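Weight Creep: How a Fast Boat Gets Slow Without Anybody Touching It

Speaker notes, May clubhouse talk. Forty minutes if they don't ask about anchors.

Opening

Wait for the bar to go quiet. It won't. Start anyway.

Good evening. I'm Tekle Kumsa and I own a 29-foot cruising sloop called Sketetti. When I bought her she was a lively little thing. By the tenth season she had the manners of a parked bus. I blamed the sails, then the bottom paint, then the crew, in the order of what each one cost me to blame.

Then the yard hung her off a load cell and the number came back 2752 pounds over the designer's figure. Pause here. Somebody will whistle.

That's a good-sized car. I had been sailing with a car.

Slide 2: Where it goes

Go through the locker list at a decent clip. Don't read all of it out.

Start with chain. I carried 300 feet of it, in a bay where the deepest hole I've ever anchored in is 17 feet. Essam Filali, who sails Ornotent and has been right about most things for years, which is hard on his friends, asked me what I was planning to anchor to. I said it was for peace of mind. He said peace of mind didn't need to live in the bow.

He had a point about the bow. Weight in the ends makes a boat hobbyhorse. Do the seesaw bit with the ruler and the two coffee cups. (Empty cups this time.)

Next, water. Eight and a third pounds a gallon. Full tanks for an afternoon sail are a hobby of their own. Ask who filled up before the last race. Don't wait for hands, they'll lie.

Then tools. I owned three sets of wrenches aboard, two of them metric, for an engine that takes neither gracefully. Also canned food. There was a can of peaches in the bilge with no label and a bulge in it, and I'm told we handled it correctly by leaving the boat for a while.

Slide 3: What it does to her

Keep this simple. The room is half racers who know it and half cruisers who would like to go back to the bar.

She sits lower. More hull in the water, more drag. In light air you feel it first, because there's nothing spare to push with.

She points worse if the load is badly placed, and rolls differently if it's placed high. Mention the spare outboard on the stern rail. Mention that it's still for sale.

The waterline is the honest part of the boat. If you've raised the boot stripe twice, as I have, the stripe isn't the problem.

The rig carries more too. A heavy boat doesn't get out of the way of a gust by speeding up, so shrouds and chainplates take the load. Get them looked at. If somebody asks how often, say "more often than you do" and move on.

One fair word for the other side: a light boat with all her weight stripped out can be a miserable thing to cook dinner in. I'm not telling anyone to sell the stove. A cruising boat should carry what cruising people use. The trouble is the pile behind that.

Slide 4: The dock day

This is the useful bit, so slow down.

Pick a dry morning and take everything off. Everything means the cushions as well. Spread it on the dock and try to look like a person who planned this.

Weigh it. A bathroom scale is fine. Stand on it holding the bag, then stand on it without the bag, and keep the second number to yourself.

Make three piles. Used last season. Safety gear, used or not. The rest. The first two go back aboard, low and near the middle. The third pile goes in the truck before lunch, or it will walk back aboard on its own.

Tell them about the 49 fenders. No, cut that, Essam wants to tell it himself at the end.

We did Sketetti in one day. Out came 300 feet of chain and back went a sensible length with nylon rode behind it. I found a winch handle I'd accused a guest of dropping overboard. I have written to him.

Slide 5: Did it work

She came up on her lines enough to show a band of weed where the old waterline had been. In the next Khondokar Cup we finished ahead of two boats, one of which was racing. I'll take it.

She tacks without being asked twice. The motion at anchor is easier. I can find the flashlight.

Some of it has crept back already, I won't pretend otherwise. My wife bought a cast iron pan. It's a very good pan.

Likely questions

Lithium batteries: yes, lighter. Yes, expensive. Talk to someone qualified about the charging side before you touch anything. Don't get drawn in.

Dinghy on the foredeck: see seesaw.

Life raft: stays. Not a debate.

Anchors: buy Essam a drink and point at him.

Last bits

Thank Simano Marine for the loan of the load cell, and remind people it has to go back. Sign-up sheet for the shared dock day is by the door. Bring your own scale. Leave the last slide up while they find their coats.
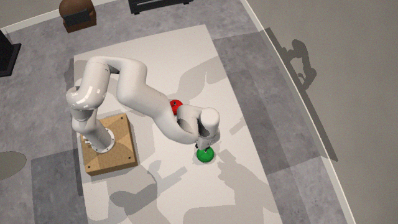
Closing slide: robot arm over the green one, red one farther back.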